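Clalach publishes sorting method for loose wire and small connectors

Basket-based procedure now in use at the Semer repair store

January. Clalach, the workshop storage supplier, has published a written method for sorting loose wire, short leads and small connectors returned from repair benches. The method is issued under the name Lamia and has been in use at the Semer repair store since the autumn.

Mixed wire is normally returned to stores in a single bag or box. Strands of different gauge become knotted together, connectors are damaged when leads are pulled, and usable lengths are scrapped with the waste. A stock check at Semer recorded 1,976 returned items, of which 991 were fit for reuse once separated.

Lamia uses open plastic baskets placed side by side along the back of a table. Mixed wire goes into the middle basket. Items are lifted out one at a time, held by the connector where there is one, and placed in an outer basket according to type. Baskets of two colours are used so that the mixed stock can be told apart from sorted stock at a glance. Perforated sides let dust and clippings fall through.

The front of the table is kept clear for untangling. Strands that cannot be freed by hand are laid out flat and cut only at the knot. Leads shorter than 148 mm are treated as scrap unless they carry a connector.

"Most of the time in this job goes on the tangle itself," said Bevan Dunstan, stores methods manager at Clalach. "The method sets out where to hold a lead and where to put it down. Sites can use the baskets they already have, provided the mixed basket is a different colour."

The document runs to 11 pages and covers table layout, basket labelling, handling of multi-core leads and disposal of offcuts. A separate sheet on crimped terminals is being prepared with Prendergast, which supplies cable assemblies to the Semer store.

Copies are available on request from the Clalach trade desk, open from 8.30 am to 4 pm.

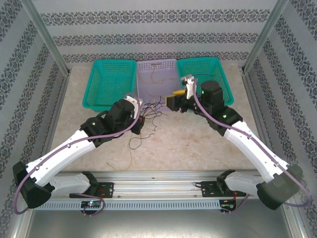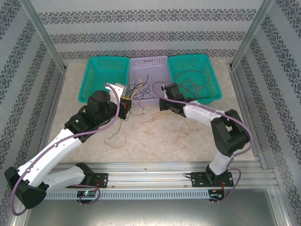
Both pictures: teal outer baskets and a lavender middle basket holding tangled wire.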